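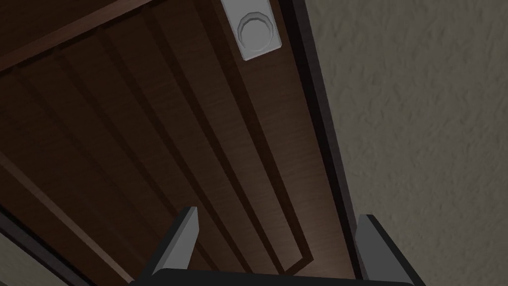 **Figure 3.** Simulated door task, seen from close to the gripper. The two fingers are open, with the knob above them near the dark door frame.

### 4.2 Choosing and costing the gripper

The door task decided more of the equipment budget than any other task in the study. Our first plan, drawn up by Pagano and Mensah in May, listed the arm, the mobile base and the gripper as separate purchases and gave each a fixed share of the money. Under that plan the gripper was bought last, with what was left over. We changed the order after running the door task in simulation, where the choice of fingers affected nearly everything else on the list.

Figure 3 shows the kind of view we used when comparing fingers. The knob is a short cylinder with a faceted rim, mounted on a flat backplate close to one side of the door. A gripper that takes hold of it from the front has to fit between the knob and whatever stands out at that side, and it also has to turn without touching the door. Flat, angular fingers such as those in the figure are cheap and easy to replace. Their weak point is the small area of contact they make with a round part. We therefore treated finger shape as a cost item in its own right and asked suppliers to price fingers separately from the gripper body.

Three suppliers were asked for quotations. Parnham offered a parallel gripper with flat fingers at £2,450, including the mounting plate and one spare pair. Hudix offered a lighter gripper at a lower price but could not supply the force readings we needed for the turning step. Bellini quoted for a gripper with shaped fingers and did not split the price, so we could not tell what a replacement pair would cost. Amato wrote to them twice on this point and the second reply came after the order had to be placed.

We set aside £1,000 for spare and trial fingers over the life of the project. This figure was worked out from simulation runs in which the fingers struck the door or the frame. A simulated collision costs nothing and does not wear the part, so the runs tell us where contact is likely and say little about damage. Cattaneo's approach was to count each hard contact as one that would call for an inspection, and each contact above the maker's stated force limit as one that would call for a new pair. Both rules are stricter than normal workshop practice. We preferred to overstate this line, as a stopped trial uses up staff time that had been charged to another part of the grant.

The comparison used 400 simulated attempts for each finger type. In every attempt the arm started below the knob and to one side of it, with the fingers open. The starting distance and angle were varied within limits measured in our own corridor. The door model, its panels and the wall texture were kept the same throughout. This leaves a gap in the results. Raised panels give a finger more edges to catch on than a plain door would, and we did not test a plain door. Laboratories with flush doors may find that they can spend less on spares than we did.

Of the attempts made with flat fingers, 52 ended with a contact that met the inspection rule. Most of these took place while the arm was moving up towards the knob, before any attempt to grasp it. Slower approach speeds would have reduced the number, at the price of longer trials. We did not cost that option in full. Longo's estimate, based on the booking charge for the test room, was that slower trials would have used more money by the end of the year than the extra fingers.

Delivery time also had to be planned for. Parnham's gripper was held in stock, while the mounting plate had to be cut to fit the arm. We ordered the plate first and paid for it from the general workshop budget, then moved the cost across when the equipment money was released. The control software, Murkari, was already licensed to the group and so does not appear in the totals, though a laboratory starting from nothing would have to include it.

The order as placed covered the Parnham gripper, its plate and one further pair of flat fingers. Shaped fingers were left for the second year and will be paid for out of the money set aside for trial parts. Training was not bought in. Mensah and Cattaneo fitted a loan gripper of the same model during the planning period and wrote the setup notes that the group now uses. Their hours are listed under staff costs in Section 4.4, along with the room charges.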